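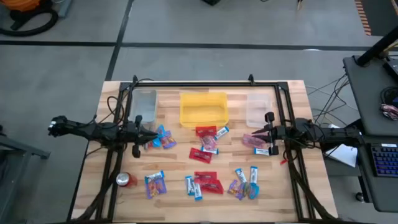 Róisín Breathnach

Snack sort, Sunday. Quick post, captions later if I get to it — probably wont.

Candy and snack packets all over the butcher block, three bins along the back. Yellow one in the middle is the widest, clear one each side. Blue and purple packets in a little pile on the left, the red ones out in the middle with the white-and-blue bars. I wanted it by color. Kohei wanted it by who eats what. Went with color.

Budget was 40 dollars, went over by 5. Don't ask about the chocolate. 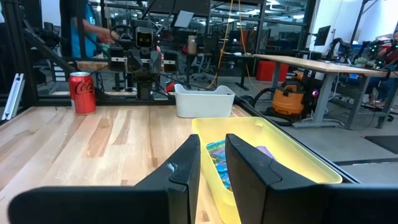

Kohei still says the yellow should be chocolate only. No. Yellow is for whatever gets grabbed first, clear ones are for the stuff that lasts till Wednesday. Minoru wants labels, I said fine, he can make them — still waiting.

Soda is a seperate thing, bring your own. Write your name on the can please.

Next restock end of September. Tell Hiu-tung what you want, no more requests on the back of my notebook. And flatten the cartons!!

More when I have a minute.

2 comments · 5 shares

Recent galleries
Plodell shelf clear-out
Cutton lunch table, before and after
Mugs of the second floor
Coat hooks, finally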